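4.2 Scheduling the two arms

We were fond of our first scheduler for longer than we should have been. It gave each arm its own task queue and let Metero, our planner, check for collisions only when both queues asked for the mat at once.
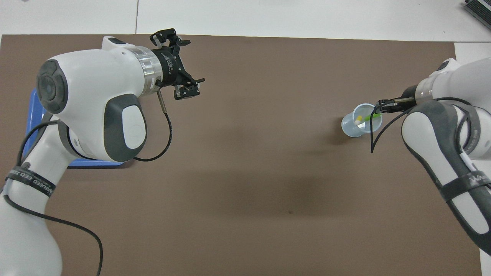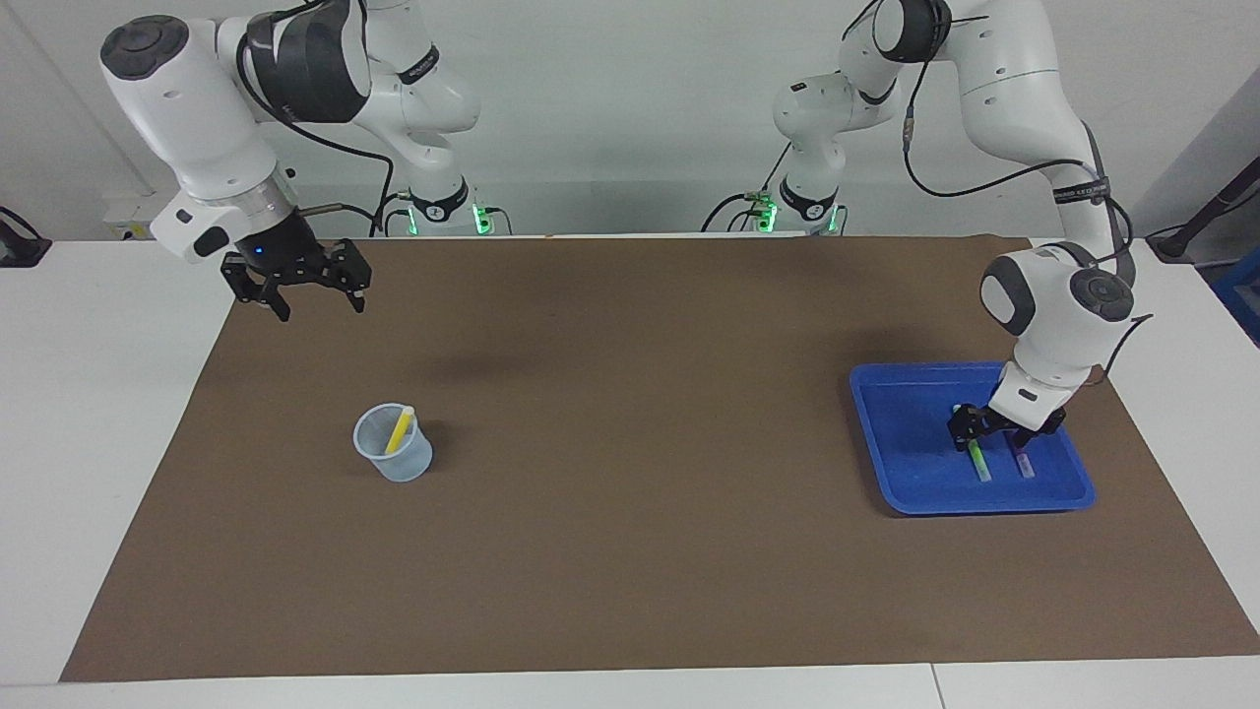 Figure 3. Two moments with the plastic cup and the blue tray, from a head camera (first) and a fixed camera (second).

The trouble was waiting. An arm that had asked for space would hold its pose until the other cleared, and over 30 trials we saw 8 deadlocks of this kind. Following a suggestion by Halina Kaczmarczyk, we now let the planner reserve a small volume ahead of each gripper – a rather old idea, and a good one – and give it back as soon as the wrist has passed through.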